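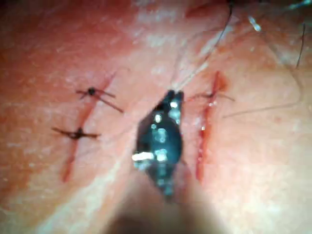
Bendine Minja cordless tire inflator, review
by Peninah Rashidi

Short version, buy it if you've got normal car tires and a slow leak you keep putting off. Skip it if you run big truck tires or you want to fill one from flat on the side of the highway in the dark with a battery you forgot to charge. Which was me. More on that below.

Had it since winter. Front left on my hatchback loses air, always has, corroded rim probably, and I got sick of feeding quarters to the machine at the gas station in Wallasside that shuts off halfway through your second tire. So. Cordless inflator.

What's in the box

The inflator, a short hose already screwed on, charging cable (no wall plug), needle for balls, the skinny bike valve thing, a bag. Manual is one sheet folded up a lot and the print is tiny. I lost it. Didn't need it except once.

Looks and feel

About the size of a big water bottle, heavier than it looks. Rubber feet on the bottom so it doesn't walk across the driveway. It still walks a little. Screen is bright enough in full sun, you have to tilt it. Buttons are stiff, with gloves on you end up mashing two at once and then your in bar when you wanted psi. There's a long press to get back. That was the once I needed the manual.

Using it

Screw the hose on the valve. Screen shows what's in the tire now. Plus or minus to set the target. Hit the big button, it runs and shuts itself off when it gets there. That part works great and it's the whole reason to own one. Walk away, clean the windshield, come back, done.

Screw-on end is slow compared to a clip and you lose a little hiss of air taking it off. I set mine one psi high to make up for it. Don't cross thread it, the collar is brass and soft and I can feel mine getting gritty already.

Hose is too short. With the valve stem at the top of the wheel the thing hangs off the tire and swings. Roll the car so the valve is near the bottom before you start. Annoying when you've got four wheels and they're never all lined up.

Speed

Tires are 16 inch, nothing special. Topping off the leaky one takes a minute or two, I've never sat there bored. From all the way flat, bead still seated, it took 11 minutes. That's long. It gets hot doing it too, the hose end especially, hot enough I used my sleeve to unscrew it. Let it rest after a fill like that. Mine has never shut down from heat but the sheet said it can.

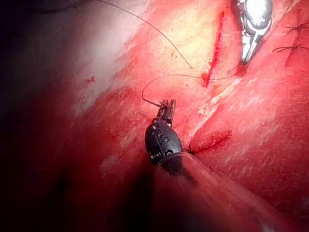

Last changed: June, 9:40 pm (battery part redone, new bit on the gauge)

Battery

OK so this is the section I rewrote. First time around I said the battery was fine, and for driveway use it is. I do all four tires plus my sister's car and still have two bars showing.

Then I took it on a road trip. 744 miles there and back, threw it in the trunk with however much charge it had. It had one bar. Stopped for food, came out, front left way down, and the inflator ran long enough to get me maybe halfway and quit. It won't run while it's plugged in either! I sat in the lot with it charging off the lighter socket for most of an hour. It's a sealed pack so no swapping in a tool battery.

My fault for not charging it, sure. But a plug in one would have just worked. Keep that in mind if you want it as your emergency plan.

It also drains sitting. Not fast. Full in the trunk, down a bar a month or so later without being touched. Charge it every time you do an oil change or whatever you already have on a schedule.

Gauge

Checked against the dial gauge I trust. Reads one psi high, every time, every tire. Consistent so I don't care, just add one. If you go by the screen you'll be a hair low. Check yours before you believe it, could be mine is off and yours isn't.

Do it cold too, morning before you drive. People fill up after a long drive and then wonder why they're low the next day. And use the number on the sticker in the door, not the one on the tire sidewall. That's the max.

Noise

Loud. Louder than the hair dryer, quieter than the shop vac. I would not do it at 6 am with neighbors you like.

The light

There's a light on the end. Points the wrong way. When the hose is on the valve the light is shining at your knees. Useless for the one thing you'd want it for, ok as a flashlight.

Compared to the Drosance

Before this I had a Drosance, the plug in kind that goes to the lighter socket. Half the money. Long cord, reached the back tires easy, and never ran out since the car was running it. Slower than the Bendine by a good bit and no auto shutoff on mine, so you stand there watching a needle bounce. The clip end broke in the cold and I never found another one that fit. If they fixed the clip I'd say get that for the trunk and the Bendine for the garage. I might end up with both again.

Also looked at a small garage compressor, the kind with a tank. Those were up near 200 dollars by the time you add a hose and chuck and I have nowhere to put it. If you have a real garage and do your own rotations get the compressor, no contest.

Other stuff I tried it on

Bike tires, good, fast, be careful since it climbs quick on a skinny tube. Wheelbarrow, fine. Basketball, fine, the needle feels cheap. Air matress, no. Wrong kind of pump, it'd be there all night. My brother in law's pickup, one tire, took forever and ate most of the charge. Told him to get his own.

Gripes, quick list

Hose too short
Won't run while charging
Light aimed wrong
Stiff buttons
No wall plug in the box
Bag zipper already going

Likes

Auto shutoff
Remembers the last pressure you set
Small enough to live next to the spare
No more quarters

Would I buy it again

Yeah. For the driveway. It's paid for itself in not driving to the gas station on a soft tire, and I check all four now where before I just kicked them. I need to get that rim looked at though, cleaning the bead and resealing it isn't much of a job at a tire place and I've been pumping up the same tire for way too long.

Will update if the collar strips or the battery goes. Someone asked about the bigger Bendine with two hoses, haven't tried it, don't know anybody who has one.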